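Gendine 手持ちグリッパ比較データ データカード

概要

机まわりの片付け作業を題材に、手持ちグリッパの指先パッドと広角カメラの組み合わせを比較するために集めたデータです。収録は全部で1824エピソード、うち学習用が1013、残りは評価用と予備に分けてあります。管理担当はMarcus Dunleavy、最終更新は2023年3月9日です。

比較した構成

指先は二種類です。Satineは表面に凹凸のある青いパッドをねじで留めたもの、Rostikは平らな灰色のパッドを接着したものです。指の本体は両者とも同じ黒い樹脂の成形品で、根元の形状も変えていません。カメラは本体上部に固定し、レンズは広角のもの一種類に統一しました。コントローラはSætherを使い、開き幅と姿勢を同じ時刻系で記録しています。

作業内容

収録は一般的な住居の机や棚で行いました。布、スポンジ、ひも、小さな容器などをつかみ、別の場所へ移すのが基本の動作です。物の配置は収録者に任せており、エピソードごとの初期配置表はありません。散らかった状態も整った状態も含みます。一回の収録は最長で12秒、それを超えたものは分割せずに除外しました。 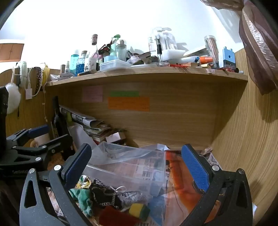 布やひものように形が変わる物では、Satineのほうが持ち直しの回数が少なくなりました。特に薄い布を端からつまむ動作で差が出ています。一方、硬くて滑らかな容器では二つの構成にはっきりした差は見られません。Rostikはパッドの厚みが小さいため、狭い隙間に指を入れる動作では扱いやすいという意見が収録者から出ています。この点は数値では評価していません。

ファイル構成

episodes フォルダにエピソード単位の映像と姿勢の記録、meta フォルダに構成名、収録者番号、作業の短い説明が入っています。calib フォルダはカメラの校正値です。構成名は小文字で satine または rostik と書かれています。エピソード番号は通し番号で、最後は2079です。除外分を詰めていないので欠番があります。番号の連続を前提にした読み込み処理は途中で止まります。

読み込み時の注意

映像は歪み補正をかけていない元の状態で保存しています。補正が必要な場合は calib の値を使ってください。旧版の校正値とは互換性がありません。開き幅の単位はミリメートル、姿勢は位置と四元数です。開き幅のゼロ点は両方のパッドが軽く触れた位置で取り直しているため、Satineのパッドを交換したあとは少しずれることがあります。ずれの記録は meta の備考欄にあります。

既知の問題

・透明な容器や袋が近くにあると、姿勢推定が一瞬飛ぶことがあります。該当区間には印を付けましたが、漏れがあると思われます。
・初期のRostikの収録では、接着面が浮いてパッドが斜めになったものが混じっています。備考欄に pad_tilt とあるものは比較から外してください。
・指を大きく開いたとき、開き幅の値が上限で張り付くことがあります。
・作業の説明文は収録者が書いたもので、表記の揺れを直していません。「ふきん」と「布巾」は同じ物を指します。

利用範囲

社内での研究と評価に限ります。生活空間で収録しているため、映像に手書きのメモや印刷物が入ることがあります。外部の発表資料に使うときは、該当箇所の確認を済ませてから管理担当に連絡してください。

更新予定

5月に評価用の分割を見直し、pad_tilt の収録を別フォルダへ移します。エピソード番号は変更しません。パッドの硬さを変えた第三の構成も試していますが、この版には入っていません。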